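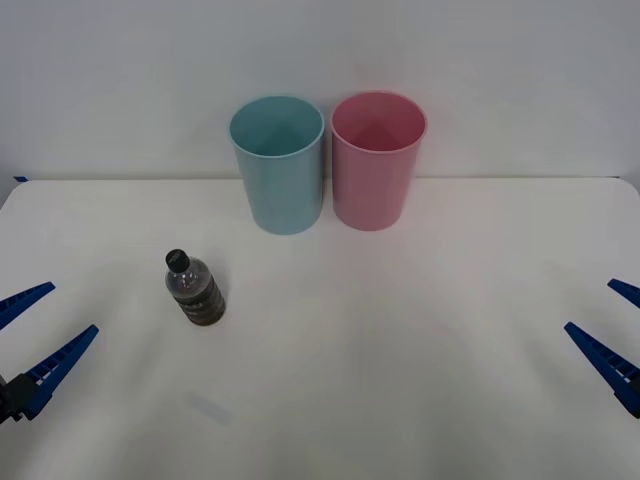
Kumudini Siriwardena

Newsroom > Press Releases > Food and Drink

Lozano to Bring Borrow-and-Return Cups to All 28 Forno Cafes

Customers will pay a one-dollar deposit and can return a cup at any counter. Paper and single-use plastic cups will be phased out for drinks served in the cafe.

Summary

Lozano, which owns and runs the Forno chain of cafes, will extend its borrow-and-return cup program to every Forno location starting in May. The program has been tested at four cafes in Wadimau over the winter. Customers who want to take a cold drink with them will be able to borrow a plastic cup with a lid, keep it as long as they like and get the deposit back when they return it. The cups will be washed at a new site in Irkach.

Menu prices will not change as a result of the program. Bottled drinks will stay on sale and are not part of the deposit.

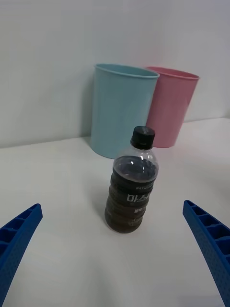
WADIMAU, Apr 1, 2018

Lozano announced today that all 28 Forno cafes will offer reusable cups on a deposit basis, beginning in May with the cafes in and near Wadimau. The remaining locations will join in two groups over the summer.

The decision follows a trial in which customers borrowed cups 3,234 times. Of the cups borrowed, 2,112 were returned to the same cafe where they were picked up. Most of the others were returned to one of the other three cafes in the trial, and a smaller share had not been returned when the trial closed. Deposits on those cups are still good, and customers can bring them back to any participating Forno at any time.

"We wanted to know two things before we went further," said Anoma Abeysekara, director of cafe operations at Lozano. "Would people bother to bring a cup back, and could our staff handle the extra work during the lunch rush? The answer to the first was yes, more often than we had planned for. The answer to the second was yes, after we changed a few things."

The main change was to the counter. At the start of the trial, customers returned cups to the person taking orders, and lines at two cafes grew longer as a result. Lozano then moved returns to a separate shelf near the pickup area. Deposits are now refunded by a staff member at pickup, or added as credit to the customer's next order. Cafes that do not have space for a separate shelf will be given a narrow rolling cart.

How it works

A customer ordering a cold drink to go will be asked whether they want a reusable cup. If they say yes, one dollar is added to the order as a deposit and shown on its own line on the receipt. No app or account is needed, and a receipt is not needed to return the cup.

Cups can be brought back to any Forno in the program during opening hours. They should be empty, but they do not have to be rinsed. Lids are accepted with or without the cup. A lid by itself does not carry a deposit.

Customers may also trade a used cup for a clean one when they order again, in which case no new deposit is charged. During the trial this turned out to be the choice of most regular customers, many of whom work close to the cafe they visit.

Cups that come back scratched or cracked will be taken out of use. The full deposit will still be paid.

Customers who bring their own cup or bottle will be served as before, as long as it is clean and the staff can fit it under the dispenser.

Washing site in Irkach

Cups from the trial were washed in the cafes, in the same machines used for plates and mugs. That will not be practical once the larger locations join, so Lozano has leased a former commercial laundry in Irkach and is fitting it out as a central washing site. The building has drainage and a loading dock already in place, which shortened the work.

Cups will be collected by the same trucks that deliver bread and pastry to the cafes each morning. The trucks currently go back to the depot empty, and the route passes through Irkach, so no extra trips will be needed for most locations. Three cafes at the far end of the route will be served every other day and will hold a larger stock of clean cups on site.

The Irkach site will open with a small crew, most of them moving over from the Forno bakery, where a night shift ended last fall. Hiring for the remaining positions will begin this month. Openings will be posted in the cafes and at the Lozano depot.

Drying proved to be the hardest part of the work during the trial. Plastic cups hold less heat than china and come out of a dishwasher with more water on them, and cups that are stacked too soon can stick together. Staff at the trial cafes ended up leaving the cups to stand on racks between lunch and closing. The Irkach site will have a blower line for this purpose, followed by a visual check before packing.

"If you have ever tried to pull two damp cups apart with a line of people in front of you, you will know why we spent money on the dryer," said Abeysekara. 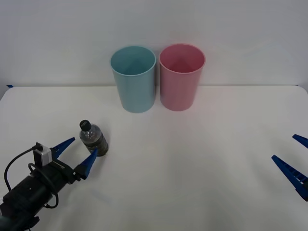 Light blue and pink cups.

Staff training

Almost 300 Forno employees will attend a short training session before the program reaches their cafe. The sessions will cover deposits, handling of returned cups, and what to say to a customer who would like a disposable cup instead. Sessions take place in paid hours, and cafes will open one hour late on the day of training. Each cafe will post its own date on the door at least one week ahead.

Staff from the four trial cafes will help lead the sessions. Lozano has also rewritten the section of its cafe handbook that deals with dirty items at the counter. Returned cups must go straight into a covered crate, and the person handling them must wash their hands before going back to food or drinks.

The company received a number of comments from employees during the trial, and several have been acted on. The crates first used were too heavy to lift when full and have been replaced with a smaller size. The deposit button on the register has been moved away from the button for extra ice, after the two were mixed up often enough to throw off the daily totals.

What stays the same

Hot drinks to go will still be served in paper cups for now. Lozano is looking at an insulated cup for hot drinks but has not found one that meets its needs for weight and price. The company expects to say more on this before the end of the year.

Customers who prefer a disposable cup for a cold drink will be able to ask for one during the first three months at each location. After that, disposable cups will be kept behind the counter for special cases, such as large catering orders and days when a delivery does not arrive.

For drinks served at a table, all Forno cafes will use glasses and mugs. Most of them do so already. The exceptions are the two cafes with only outdoor seating, which will use the reusable cups at the table without charging a deposit.

Costs

Lozano is paying for the cups, the lease in Irkach and the washing equipment from its regular budget for cafe improvements. Deposits that have not been claimed are held in a separate account and are not counted as income. The company will review the balance once a year.

The company does not expect the program to save money in its first year. Spending on disposable cups will fall, but the washing site and the extra handling will cost more than that until all of the cafes have joined.

"It is a fairly dull piece of work, mostly crates and trucks," said Abeysekara. "Our customers will see a shelf and a cup. I would be happy if that is all they notice."

Schedule

Cafes in and near Wadimau will join in May, including the four that took part in the trial, where borrowing continues without a break. Cafes along the Irkach road will follow in early summer. All other locations will join by the end of the summer. A list of participating cafes will be kept at each counter and updated as new ones are added.

About Forno

Forno is a chain of neighborhood cafes serving coffee, cold drinks, sandwiches and baked goods. Bread and pastry for all locations are made at the Forno bakery in Wadimau and delivered daily.

About Lozano

Lozano is a privately held food company based in Wadimau. It operates the Forno cafes and bakery and provides catering for offices, schools and events in the area.

Media contact

Kumudini Siriwardena
Press Office, Lozano
Wadimau

Requests to visit the Irkach washing site can be sent to the press office. Visits will be possible once the fitting-out work is finished - please allow one week for a reply. Questions about cafe hours or orders should go to the individual cafe.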